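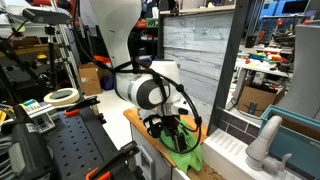
A mosaic is a picture or pattern made by fixing many small pieces of hard material close together on a surface. The pieces are usually stone, glass or fired clay. Ordinary tiling is a related craft, and it helps to know where one stops and the other starts. The dark purple tile running behind the sink in the toy kitchen is plain tiling: it gives a wall one colour and a surface that can be wiped. In a mosaic, the maker chooses the colour, shape and angle of each piece so that together they form a design.

What the pieces are called

One piece of a mosaic is called a tessera. Two or more are called tesserae (say "TESS-er-ee"). The word comes from Latin, and many tesserae are close to cubes in shape. On a plain floor they may be as wide as your thumbnail. In a detailed face they can be much smaller, sometimes only 2 millimetres across.

Small pieces allow more detail, but they take longer to cut and lay. For this reason a large floor often has coarse tesserae in the border and fine ones in the middle, where the main picture is.

What the pieces are made of

Stone was used for most ancient floors. Limestone gives white, cream, grey and yellow. Marble gives a wider range, including reds and greens. Stone is strong enough to be walked on for a very long time, and some floors that are 2,000 years old still have most of their pieces.

Glass was used more often on walls. It gives bright blues and greens that are hard to find in stone. Coloured glass is made by adding small amounts of metal to the hot mixture. Copper, for example, can make glass blue, green or red, depending on how it is heated. The furnace has to be hotter than 1,000 degrees Celsius. The melted glass is poured out into flat slabs, cooled slowly and then cut.

Gold tesserae are a special type. A very thin sheet of gold is placed on glass and covered with a second, thinner layer of clear glass. The top layer protects the gold from being scratched.

How the pieces are cut

The traditional tools are a hammer with two sharp edges and a small upright blade called a hardie. The hardie is set in a heavy block of wood. The cutter holds the stone on top of the blade and strikes it from above with the hammer. The stone splits along the line between the two edges. Many people now use hand-held cutters with wheels for glass. Chips fly off during cutting, so modern makers wear goggles.

How a mosaic is laid

There are two main methods.

In the direct method, the tesserae are pressed face up into wet mortar. Mortar is a paste, often made from lime or cement mixed with sand, that sets hard. It begins to stiffen within hours, so the maker spreads only as much as can be filled that day. The surface may be slightly uneven. On a wall this can be useful – tilted glass catches light from different directions and seems to glitter.

In the indirect method, the tesserae are glued face down onto paper with a weak glue that dissolves in water. The design has to be drawn back to front. The sheet is turned over and pressed into mortar. When the mortar has set, the paper is soaked and peeled away. This gives a flat surface, suitable for floors.

Lines and flow

The rows of tesserae are as important as the colours. Mosaic makers call the direction of the rows the andamento, an Italian word. Straight rows look still. Curved rows can suggest a fish turning or the roundness of a cheek. There is often a row or two of background colour following the outline of a figure, which makes the edge look clear and neat.

Looking at the Unstead floor

The museum at Unstead has a floor panel known as the Trondulel Hare. The hare's head contains 300 tesserae, in four browns, a grey and a white. Stand close and the eye is a single black stone with white pieces beside it. Walk back to the bench and the separate pieces seem to join into fur. Your eyes are blending colours that lie side by side.

The panel beside it, from the Ibarra workshop, is modern and made from Orkon glass. Compare the gaps between the pieces in the two panels. The gaps are called joints, and the filling in some of them is called grout. Dark grout makes bright colours look stronger, and pale grout makes them look softer.

Words to know

Andamento: the direction in which the rows run.
Grout: a paste used to fill the joints.
Hardie: an upright blade used for cutting.
Mortar: the bed that holds the pieces in place.
Tessera: one piece of a mosaic.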